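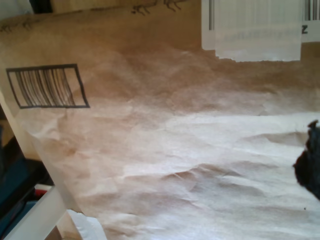

Review: Marchal 30 paper mailer, medium size

I ship used camera parts and small hand tools from a spare room in Trokbridge, and for the past year I have been trying to get away from plastic bubble mailers. The Marchal 30 is a plain kraft paper mailer with a padded paper lining and a peel-and-stick flap. I bought a carton in April and have used up most of it. These notes cover the medium size only.

Construction

The outer layer is a single sheet folded once, glued on both sides. The lining is embossed paper, bonded to the outer sheet along the seams and left free in the middle. This lets the two layers slide over each other a little, so the outer sheet takes the wrinkles and the lining stays fairly flat. The side seams are 8 mm wide. I pulled one apart by hand and the paper tore before the glue let go, so I consider the glue adequate.

The flap adhesive is strong and does not allow a second try. If the flap goes down crooked it stays crooked. There is no second strip for returns, and the older Zoltton mailers did have one.

Handling and wear

Kraft paper of this weight creases early. After one trip through a sorting center a Marchal will be wrinkled over most of its surface. I have had 3 mailers come back as undeliverable, and in each case the creasing was heavy but the seams were closed and the contents were fine. One had a scuffed corner where the fibers had started to lift.

Moisture is the weak point. I left an empty mailer on a wet porch step for the length of a phone call and the bottom edge went soft. It dried stiff and slightly warped. Anything that dislikes water should go in a separate inner bag.

Labels and barcodes

Label behavior deserves its own section, as this is where paper mailers differ most from plastic ones. Adhesive labels grip the kraft surface very well. Removing one takes the top layer of paper with it, or else the label itself rips and leaves a ragged edge. For resale packaging this is a nuisance. For outgoing mail it is what you want.

Printing directly on the paper is less reliable. I tried a rubber stamp and an inkjet. Both gave a dark gray, not a true black, and once the paper wrinkles, the bars of a printed code bend along with it. My handheld scanner read a stamped code on a new mailer every time, and on a creased one it usually needed the paper pulled tight first -- two hands, in other words. White thermal labels scanned better, provided they were placed away from the fold.

Grigoris Petridis, who runs the counter at Fitia and handles far more parcels than I do, puts the label on before filling the mailer. I have copied him. The label goes on flat and stays flatter.

Comparison and cost

The Zoltton is lighter and cheaper, and its lining crushes sooner. The Marchal costs more per piece unless you order the 4000 count, and I do not have the floor space for that.

Rating: 8 out of 10. One point off for the missing return strip, one for the wet edge. I will reorder in the smaller carton.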